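Savon qui colle au fond du porte-savon, que faire ?

Bonjour, petit souci bête. J'ai un porte-savon en deux parties, dessus vert, socle blanc, avec des fentes au fond. Malgré ça mon savon fait de la bouillie au bout de trois jours – je le jette a moitié. Il est sur la table, pas à côté du lavabo. Je m'y prends mal ? Faut le poser comment ? 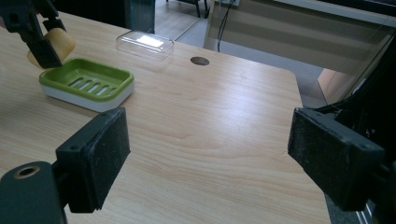

Fitham, 1 mars 2018

Le savon c'est un jaune pâle arrondi, marque Kakero, rien de spécial. J'ai aussi un couvercle en plastique transparent, je le mets parfois dessus la nuit. Merci d'avance !
Noémi Szabó

Morven Nisbet
Le couvercle, non. Jamais sur un savon mouillé, ça garde l'humidité. Ensuite séparez les deux parties si elles se démontent, videz le socle tous les jours, rincez, essuyez. L'eau passe par les fentes mais après elle reste en dessous et le savon trempe dans l'air humide. Passez une vieille brosse à dents dans les fentes, ça se bouche vite avec les restes. Et laissez sécher le savon sur la tranche entre deux lavages – moi il me dure depuis janvier.

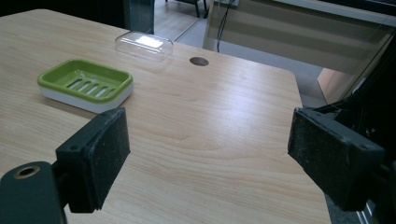 Le porte-savon sans le savon, couvercle posé plus loin.

Farquharson
pareil, vider le socle. sinon savon liquide et basta

siltilden300
Coupez le savon en 2, une moitié au sec dans un placard, l'autre en service. Un élastique autour du porte-savon marche aussi, le savon touche plus le fond. Par contre sur une table en bois attention aux gouttes, mettez un chiffon desous.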